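The best thing in robot software right now is the pause button

I have been writing control code for robot arms for long enough to remember when folding a towel was a party trick. You lined up the towel, you lined up the arm, you prayed. So forgive me if I sound excited, but I think we are in the best stretch this field has ever had, and I want to argue that the reason is less glamorous than most people expect. It's the tooling. The boring stuff around the model: logs, replay, timestamps, the little viewer somebody wrote on a Friday and never cleaned up.

Take cloth. Cloth is a wonderful problem because it breaks every comfortable assumption a planner likes to make. A box has a pose. A mug has a pose. A folded cloth has a pose until you touch it, and then it has about a million of them, and half of those hide the corner you wanted! For years we answered this with geometry. We fitted meshes, we hunted for corners, we wrote special cases for hems. I wrote plenty of those special cases myself and I'm happy to see most of them deleted.

What replaced them is a learned policy that takes in camera views and arm positions and puts out a short chunk of motion, over and over. On two arms at once that is a lovely thing to work on. It is also very hard to debug, and so the views you record matter as much as the network you train.
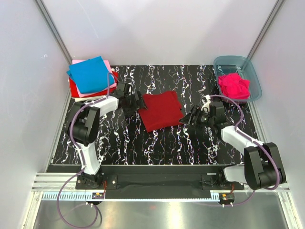

The fixed camera gives you both arms and the whole table. The wrist views give you fingers, tabletop and whatever fabric is close by.
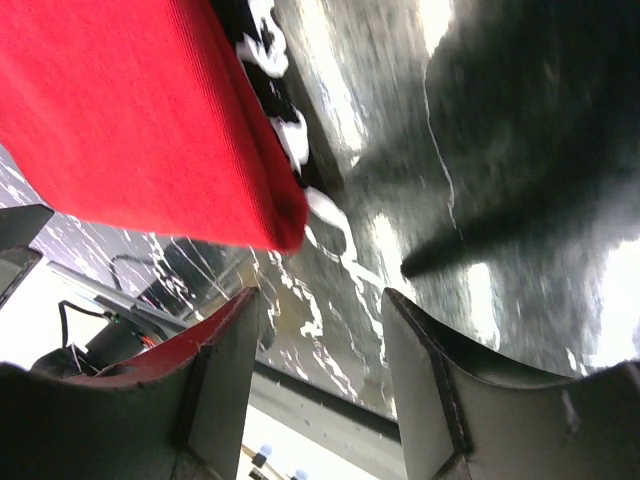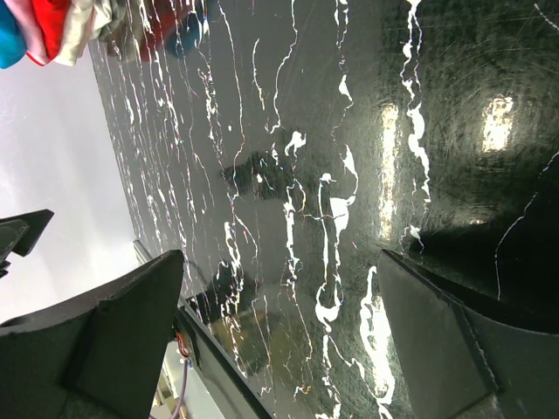

My colleague Danica Kolář likes to say that a policy is only as honest as its clocks, and she has made a believer of me. In January we had a run of failed grasps that everyone blamed on the network. We retrained. We changed the learning rate, we changed the chunk length, we argued at lunch. Then Danica opened the recordings in Slanina, our replay tool, and stepped through them one tick at a time. One wrist stream was arriving 31 milliseconds behind the joint readings. The policy was closing its fingers on the past.

The fix was 23 lines. We went back over 3,696 recorded episodes, threw out 198 that couldn't be realigned, and trained again with the same network and the same settings. It was a different robot. I walked around the office telling people about a timestamp bug like I'd had a baby.

Now, there's a fair argument against all this. Malachy Doherty, who runs planning over at Corkgate, thinks I'm too easily pleased. His view is that end-to-end policies let us skip the thinking, and that a planner you can read will always beat a network you have to poke. I agree with more of that than he'd guess. Our joint limits and our arm-to-arm collision checks are still plain old readable code, and I'd fight anybody who tried to train them away. Two arms sharing a small table need hard rules about who goes where.

But I don't think a readable planner ever gave us what Malachy remembers. I could read every line of my old corner finder and still have no idea why it picked a shadow over a hem. With good replay I can stop on the tick where things went wrong, see what each camera saw, see what the arms were told to do next, and compare that with what they did. That is a kind of reading too - and one a new hire can pick up in an afternoon.

So if you have a spare month and a choice between a bigger model and a better viewer, please build the viewer. Put the streams side by side. Draw the commanded path on top of the measured one. Make scrubbing fast, because people will only look at as much data as they can bear to wait for. I still open ours before I've finished my coffee, and there is nearly always something in there I didn't know the day before.

Related items
Your gripper command is a request, and other lessons in latency
Miroslava Urban on labeling cloth data without losing your mind
When to keep the collision checker
Jomside notes: moving our logs to one clock
Five small viewers we use every week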